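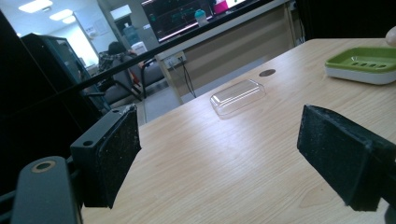 Pale wood, straight grain.

I finally gave up my big desk! After 14 years of spreading papers over every inch of it, I swapped it for a little secondhand one from the shop in Marnthorpe, and I'm a bit surprised how happy I am (my back is less sure). Clearing out the drawers took two evenings. I found bus tickets, a library card from when we lived in Dikthorpe, six dead pens and a birthday card I never mailed to my aunt. Sorry, Aunt Jo.

Gemma Guerra wrote in after the April issue to say she does all her letters at the kitchen counter, standing up, before anyone else is awake. I tried it for a week and mostly ate toast.

So now I want to hear from you. Where do you write? Bed, porch, parked car? Send me a few lines and I'll run the best ones next time, along with the soup recipe I keep promising. Replies by the 11th please, I'm slow at typing them up.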